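Home Notes Workshop Archive About Contact

This site uses cookies to remember your settings. By continuing to read you accept them.

Keeping a pair of hand grippers alive

14 March 2022

I promised Sneha Jaiswal that I would write down how I look after the two hand-held grippers, so that she does not need to call me each time the left one becomes strange. I am not an engineer by education. I learned most of this by breaking things and then asking Ravindra Bhatt, who is more patient than me.

For the people who come from my older posts: these are the grippers which a person carries, one in each hand, and the marker cube on each handle tells the software where the hand is. The recordings are used later for teaching a real arm. My part is small. I keep the pair working and I check them before each session and after.

First the fingers. The fin-shaped fingers are soft and they bend around the object, this is the whole idea of them. But the soft material gets tired at the root, where it goes into the body. I bend each finger gently with my thumb and look at the root under a lamp. If I see a white line, I change the finger the same day. In the beginning I waited until it was torn, and we lost a full afternoon of recordings, because a half-torn finger still closes but it closes crooked. Spare fingers come from Hutard in bags of 50. Out of the last bag I threw away 2 that had bubbles in them.

After a finger change you must do the opening calibration again. I forgot it once. The program did not complain at all, it simply saved the wrong jaw width for each file until Greer Dalgleish looked at the curves and asked me if our objects had all become thicker. Now I have a paper sticker on the case: NEW FINGER = NEW ZERO.

Then the cubes. Please do not clean them with alcohol! The print becomes gray and shiny, and the camera loses the corners when there is a lamp above. I use a cloth with a little water and then a dry cloth. I also try to turn the cube with two fingers. It should not move, not even a little. If it moves, tighten the screw under it and write in the log that you did so, since the position after is never exactly the position before.
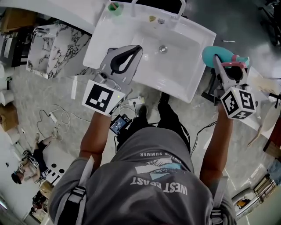
Bathrooms and kitchens are the hardest places for the equipment. Toothpaste is worse than water, in my experience. Water you can wipe, but toothpaste dries inside the slider and after some days the trigger comes back slowly. When a session has been in a bathroom I open the body the same evening, take out the slider, clean the rail with a cotton stick and put it back without grease. Wian Jacobs likes to use a bit of grease. We have discussed this many times and I still say no, the grease collects dust and hair.

The harness also needs attention. I check the buckles, then the place where the cables leave the chest screen. A cable which hangs free will catch on a door handle sooner or later, so I make one loose loop and fix it with soft tape. Not a tight loop — the person must be able to bend down without pulling on the plug. I ask each person to touch the floor with both hands before we start. They laugh, but they do it.

Charging I do on the floor with one power strip, and I know it looks terrible. Umesh Rawat gave me a nice box for the cables and I have not used it yet. What matters more for me is that the left and right batteries stay with their own gripper. I wrote L and R on them with a marker. When they were mixed, one side always died first and I could not find out which battery was the bad one.

Last week the counter of the left gripper showed 3,552 closings and the right one 1,047. I was surprised by the difference at first. We had replaced the right body in the winter, so part of it is explained, but I think also that people hold with the left much more than they notice. So the left finger I will now change by the counter and not only by my eyes. I have not decided the number. If somebody has a good number for soft fingers of this type, please write me.

Still open on my list: the green light on the left one blinks sometimes when the trigger is fully pressed. I suspect the small connector. I will open it when the spare connector from Sketport arrives.

Subscribe to the newsletter and get new notes in your inbox.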